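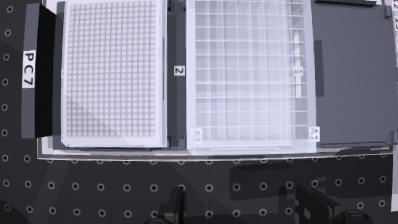
# Chapter 5: Teaching Positions by Demonstration

A liquid-handling deck is laid out on a regular grid, and its carriers hold plates at numbered positions. In principle every plate location can be calculated from the deck drawing. In practice the calculated location is a starting estimate, and the final one is taught: an operator brings the gripper to the plate, by hand or by remote control, and the controller stores the pose.

This chapter covers both methods. The examples use the Clatell deck simulator introduced in Chapter 4, with plate carriers loaded with 96-well deep-well plates and 384-well microplates.

## 5.1 Two ways to show a task

In **hand guiding**, the joint brakes are released, the motors compensate for gravity, and the operator moves the arm directly. The method is quick and needs little training. Its weakness is the last few millimeters, where friction in the joints makes small corrections difficult.

In **remote teaching**, the operator drives the arm from a pendant, a handheld controller, or a second arm. The operator stands clear of the deck and can scale the motion down near the plate. Remote teaching is the only one of the two methods available in simulation without a physical leader arm. It is slower, and it depends on what the operator can see.

Visibility matters more than beginners expect. In a view from above, a plate in its nest gives almost no cue to its height. The gripper may hide the edge it is approaching, and shadows from the hardware can darken the deck. Position labels and the A1 mark on a plate help confirm location and orientation. They do not show whether the fingers are at the correct grip height.

## 5.2 What is recorded

A demonstration is a time series. At each sample the recorder stores:

- joint angles
- gripper pose in the deck frame
- finger opening
- the operator's command
- one or more camera images

The command and the measured pose must be stored separately. The arm lags behind the command, and a policy trained on measured poses alone will reproduce that lag.

The Clondunus transfer set, used in the exercises, contains 87 demonstrations of a single task: lift a plate from one carrier position and set it down in an empty nest. Of these, 16 include a failed first grip followed by a correction. They are kept in the set and marked.

## 5.3 Waypoints and full paths

A transfer can be stored as a few waypoints (approach, grip, lift, travel, place) or as the entire path. Waypoints are easy to inspect and edit. Full paths preserve the speed changes and small adjustments made by the operator, along with any hesitation. Section 5.4 begins with the waypoint form and derives the approach vector for a plate gripped along its long sides.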